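Washing up, slowly, with Rekha Dubey

Rekha Dubey has watched a robot go at the same dinner things 802 times, and she would like it known that she has a dishwasher at home. Her project, Trnka, asks whether a two-armed robot learns a kitchen chore better from demonstrations that include mistakes.

"Everyone cleans up their data," she says. "They throw out the fumbles. Then the robot fumbles, and it's never seen one before."
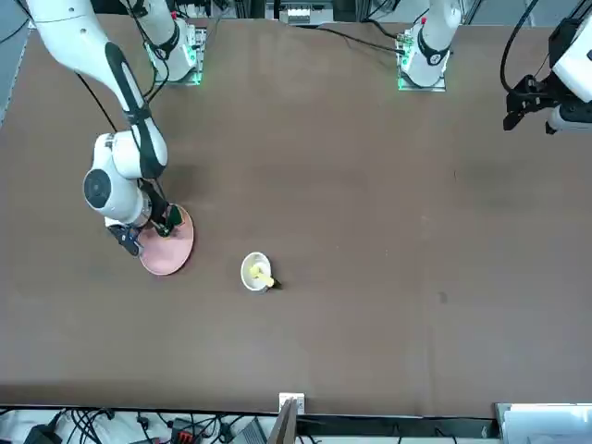 The method is simple enough to explain over a coffee. Dubey's group trained one policy on 200 tidy demonstrations and another on 200 with the recoveries left in, then ran both on the same chore. Picking things up is where the two part ways. A plate held upright by its rim, the fingers clamped on its upper edge, looks settled to a visitor, but Dubey is less easily charmed. "Ask me again when it's put down," she says.

Her colleague Khoa Tôn did most of the demonstrating in October and describes the work as good for the character. He was also asked to make errors on purpose – harder than it sounds. "My fake mistakes were too neat. Kwok-wai's real ones were much more useful."

Kwok-wai Kuo declined to comment.

The messy policy recovered from 26 more slips than the tidy one. Dubey calls this encouraging, in the tone of someone who has written grant reports.

"Sponges are the worst," she adds. "They squash, so the gripper never quite knows what it's got."

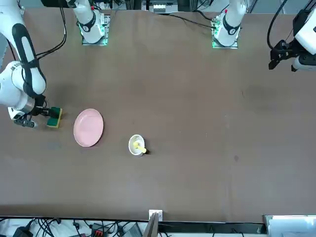
What comes next

Cutlery, probably. Tôn has asked for a holiday first.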